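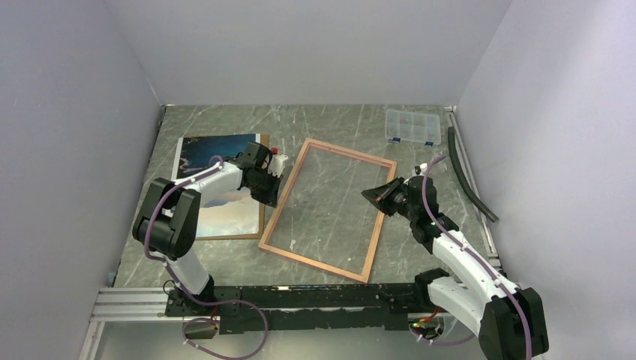

Pilar Leiva wants to know if I've quit Zadley for good, and whether Clandine is really worth learning a whole new editor at our age. Yes, and oh yes! I promised her a proper answer in the comments, it got way too long for the comments, so it gets its own post.

Clandine: My Review

Posted 14 November 2025 | Filed under: Blogging Tools, Reviews

For anyone new around here, Clandine is a desktop program for writing and publishing blog posts. You install it, you connect it to your blog, and you write in it with the internet on or off. When you hit Publish, it goes up. I've been using it since June for everything on this site, including the music posts and the long travel ones that Sebastián Barrientos says he prints out to read on the bus.

Moving In

I was dreading this part. My archive is around 300 posts, a lot of them with old formatting from two blog hosts ago, and Zadley's export file is a mess (smart quotes turned into little boxes, categories glued onto the end of the titles, you name it). Clandine has an import window where you can look at a post before and after, side by side, and fix a problem once for the entire archive. I fixed the quotes in one go. The categories took me most of an evening with a pot of coffee, and I enjoyed it more than I should admit. I found drafts in there I'd forgotten writing!

What I couldn't bring over was the comments. They come in as plain text at the bottom of each post, with the names but without the threads, so a reply can end up a long way from the thing it was replying to. If your readers talk to each other a lot, try it on a copy of your blog first.

Writing in It

This is where I fell in love. The page is just a page. The buttons tuck themselves away while you type and come back when you move the mouse, and the type is big enough that I took my reading glasses off. There's a margin on the right for notes to yourself, and the notes never get published. I use it for links I mean to check, song titles, spellings of names, and complaints.

The feature I keep telling people about is Loose Ends. It's a list of every sentence where you wrote something like "more on this soon" or "I'll post about that next time," going back through your whole archive. I had 20 of them. Twenty broken promises to my readers, some of them very old, all in one tidy list! I've been working my way down it, so if you were wondering why a follow-up to the Henríquez record store post showed up out of nowhere last month, now you know.

Scheduling works the way you'd hope. You pick the day and time and forget about it. The computer does need to be on for it to go out, though, and I learned that when a post I'd set for breakfast time showed up after lunch.

Things I'd Change

Search is slow. It finds what I ask for but I can go refill my cup while it looks. The spell checker doesn't care for Spanish names and puts a red line under half my readers; you can add them to a dictionary, but the dictionary doesn't carry over if you use Clandine on a second computer. And the dark theme is more of a brown theme. I like brown, but I was expecting black.

I'd also love to see a way to write two-column posts. Erkari has that, and it's the one thing I envy when I look over at Leandro Valdebenito's site. I tried Erkari for a weekend before settling on this. It's very nice looking and I never could find my drafts.

Should You Get It?

If you write long posts, have a big archive and like to work offline, please try it. The trial lets you do everything except schedule. If you mostly post from your phone, there's no phone version, and you'd be happier staying put.

Pilar, the import guide is under Help and then Moving House. Start with the titles and leave the pictures for last. Write me if the categories give you trouble, I still have my notes.

Next time: the Loose Ends list, item four, which is the concert post I owe Dardo Jara.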